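Search this site
Type your query...

Small yellow cup on a white table: how do I stop it marking the top?
2 min read

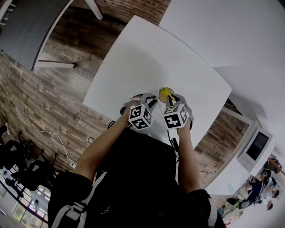
Posted by Yurani Ñahui, 2019-11-16

Hello all, hoping someone can help because I'm going a bit mad. We've got a big white table in our craft room in Olham and I've fallen out with it. It shows everything! I keep a little yellow cup on it for rinsing brushes, and every time I pick it up there's a ring left behind. The fresh ones wipe off, but I've got two older ones (tea, I think, my own fault) that won't budge. I've tried washing-up liquid and a damp cloth, then a bit more elbow grease, and now that patch looks shinier than the rest. Have I ruined it? The floor in there is wood planks, so I don't want anything sloppy that'll drip down between the boards either.

Replies

Ratih Nasution
You haven't ruined it, don't panic! Try bicarb. I put a spoonful in a saucer with just enough water to make a paste, dab it on the ring, leave it while the kettle boils and then wipe with a soft cloth. No scrubbing, or you'll get more of that shine. Mine took three goes (a blackcurrant ring, awful thing). Test a corner first, as I don't know what your top is made of. For drips I lay an old towel along the edge of the table, and if any water gets on the boards I mop it up straight away.

Flynn Te Moana
get a coaster

Socorro Ccori
Flynn's not wrong, but a coaster slides about when you're painting. I cut squares out of an old flannel and stand my water pot on one, and they go in the wash at the end of the week. I'd leave the shiny patch alone, Yurani. I had one on a desk and tried to even it out with cream cleaner, and ended up with a shiny patch the size of a dinner plate. Let us know how the bicarb goes on the tea ones, I've got a similar mark on my windowsill.

Contact us | Copyright Plernetti | Back to top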